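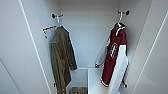 PUDSIDE, February – The coat wardrobe at the Clomurero community hall is open, and the first jackets are already up on their hooks!

The tall white wardrobe stands just inside the main entrance, and anyone in Pudside can use it. Bring a coat you no longer wear, put it on a hanger and hang it up. If you see one you like, take it home. There is no sign-up sheet and no charge, and you don't have to leave something to take something.

An olive-green jacket with plenty of wear left in it was among the early arrivals, hung on one of the white hangers from the double hooks on the back wall. The pale interior makes it easy to see what's inside, even on a gray afternoon, and there is shelving lower down for hats, scarves and gloves.

Aurelio Bustamante, who runs the hall's front desk, got the idea after a visit to his sister in Stetine, where the library has had a coat closet for 5 winters. "I came home and couldn't stop talking about it," he said. "People there just stop by on the way to the bus. I thought, we have the space, we have the coats, let's go!"

The hall set aside $1,000 for the project, enough for the wardrobe, the hooks and a supply of hangers, with some left over for washing and small repairs. Valcárcel, the tailor shop across the street, has offered to replace missing buttons and fix stuck zippers for free through the end of the season.

Coats should be clean, with the pockets emptied. Children's sizes are especially wanted right now, along with anything waterproof. The hall is open until 5 p.m., and larger donations can be dropped off at the front desk after 2 p.m.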